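Free computer pickup back on Saturday, and the line moves to Pace Street

The Wanton e-waste drop-off is on again this Saturday, 8 a.m. sharp, and it is not where it was last time. New spot is the lower lot on Pace Street, behind the old feed store. Not the library. People will go to the library anyway. There will be a sign there pointing down the hill.

Gates close when the truck is full. In the fall that was well before noon, so don't count on a late start.

No charge for most things. TVs and big monitors are 11 dollars each, cash or check, exact change if you can manage it. The fee is new. The town says the hauler, Gruker, raised its price on screens over the winter and the budget line for the event did not go up with it. Asked whether the town could cover the difference out of the general fund, the public works office said it looked at that and the answer was no, not this year.

What they take: desktop computers, laptops, printers, phones, tablets, keyboards, mice, cables, routers, modems, game consoles, stereo gear, DVD players, cameras, any charger with or without the thing it once charged. Microwaves, yes. Toaster ovens, yes.

What they don't: refrigerators, air conditioners, dehumidifiers, smoke detectors, light bulbs of any kind, paint, tires, propane. Loose batteries are also a no, and that one caused a long backup in the fall. Batteries inside a laptop or a phone can stay where they are. A battery that is swollen or leaking should not come in the car at all. Call public works first and they will tell you what to do with it.

Residents only. Bring a license or a utility bill with a Wanton address. Small businesses in town can bring up to 8 items without signing up, more than that needs a call ahead. Schools have there own pickup and should not use this one.

Cars enter from the Pace Street side and leave by the alley. One way, no exceptions, and no parking on the shoulder to wait for a friend. The police department will have an officer at the corner. Stay in the car, pop the trunk, somebody unloads it. If the trunk is full of other stuff please clear it the night before.

The last event brought in 73 carloads, which was more than the library lot could take. Cars were backed up past the post office and a delivery truck could not get out for most of an hour. That's the reason for the move. The lower lot is bigger and has the second exit, though it also has potholes, the deep one on the left is marked with a cone. Or was, as of yesterday.

Old hard drives are the thing most people call about, according to the public works office. Short version: wipe it or pull it before you come. The town will not do it for you at the gate and will not promise what happens to the data on anything you leave. Gruker does shred drives, but only ones handed over seperately in the blue bin at the second table, and only once they are out of the computer.

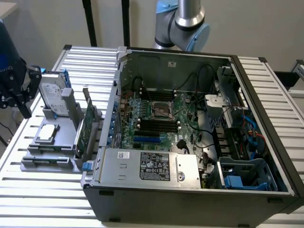
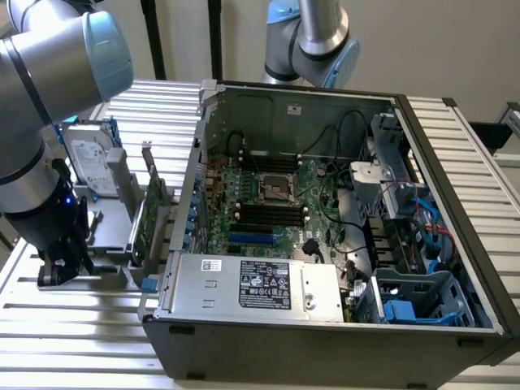 A 3.5-inch hard drive beside an open desktop computer, with blue plastic rails holding it.

Getting a drive out of a desktop is not hard. Unplug everything, side panel off, find the drive, two cables, and it either slides on rails or has a few screws. Laptops vary a lot. Some newer ones have the storage soldered to the board, so there is nothing to pull and wiping is the only way. The library has a one-page handout on wiping for both Windows and Mac, at the front desk, free. It is also taped inside the door at town hall.

Deleting files is not wiping. Neither is emptying the trash. Use the reset option that removes everything, plug the machine in first, and leave it alone until it's done. On an older computer that can run overnight, so Friday morning is a bad time to find out your power cord is missing. Sign out of your accounts before the reset, on phones most of all. A locked phone can't be reused by anyone and goes straight to scrap.

Can't get it to turn on? Pull the drive, or have someone pull it. The repair shop on Plillimia Road says it will take drives out of desktops for free through the end of the week, walk-in, no appointment, one computer per person. Laptops there cost 8 dollars. Shop closes at 5.

On reuse. Last year a few people asked if working machines could be set aside for families who need one. The town says yes this time, sort of. There will be a separate table for desktops and laptops that still run and come with a power cord. Those go to the adult school, which checks them over and hands them out starting in February. Put a piece of tape on it that says WORKS. If it doesn't work, please don't put the tape on. The adult school said a good part of what it got from an earlier drive would not start, and it had to pay to get rid of it.

The adult school waitlist stands at 58 households right now. Laptops go first. Desktops are harder to place without a screen, so if you have a monitor that matches, tape the two together or tell the person at the table. No fee on a monitor that is donated with a working desktop.

No printers at the reuse table. They have plenty.

A few other changes worth knowing. Big copiers used to be accepted if they fit in a pickup bed. Not anymore, Gruker wants those scheduled. Console TVs, the heavy wood ones, are still okay but two people have to be in your vehicle to help lift. Speakers are fine. Anything with a gas engine is not, even if it has a plug on it too. Christmas lights go in their own barrel by the exit.

Pickup for people who can't drive: there is a short list and it is mostly full. Seniors and residents with a disability can call public works before 3 p.m. Friday and they will try. Leave the items on the porch or just inside the garage, not at the curb. Things left at the curb get picked through, the office said, and screens end up smashed in the road. Two items per home.

Leaving stuff at the gate after closing is dumping and there's a fine for it. Same for the library lot, where somebody left a pile of TVs after the fall event and the town paid to have it hauled.

Weather: it goes on in rain. Snow or ice would push it back a week, same time and same lot. The town will post the call on its website by 6 a.m. and on the recorded line. Cover anything you put in an open truck bed if it has a WORKS tag on it.

The next one after this has not been set. Public works wants two a year and says whether that happens depends on the new contract with Gruker, which comes up for a vote this spring. The transfer station will go on taking small electronics on its regular days, but no TVs or monitors, and no drive shredding there.

Questions go to the public works office at town hall, weekdays 8 to 4, closed for lunch.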